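Grasau Workshop Members Finish a Robot Arm of Their Own, and Neighbors Are Welcome to Come Try It

GRASAU, February. After a long winter of evenings at the bench, the members of the Grasau shared workshop are very happy to introduce Storkari, a robot arm designed, printed and wired by the people who use the place every week.

The project began when Lucrezia Pagano, a retired sewing machine mechanic, asked whether the group might build something that could pick up ordinary household things (cups, jars, bottles of tea) and set them down again gently. Forty members have lent a hand since then, and the whole build came in at $3,000, most of it spent on motors!

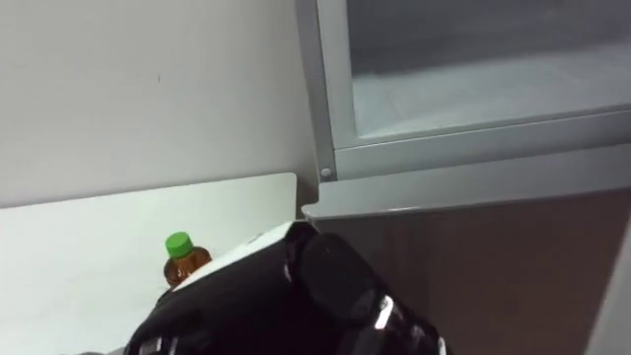

The gripper took the longest by far. Sơn Lục drew and redrew the fingers until he was happy with the way they closed, and Annick Collet wrote the control software, which she is sharing freely along with the 257 printable parts files.

"We argued over every screw, and I would gladly do it all again," said Pagano. "I have never had such good company over a soldering iron."

The group is now working on a second arm, to be called Bandar, with a longer reach and a quieter shoulder joint. Anyone who would like to help is warmly invited to stop by the workshop after 6 p.m., with or without experience, and there is usually a pot of coffee going.

Press contact: Octavian Neagu, Grasau shared workshop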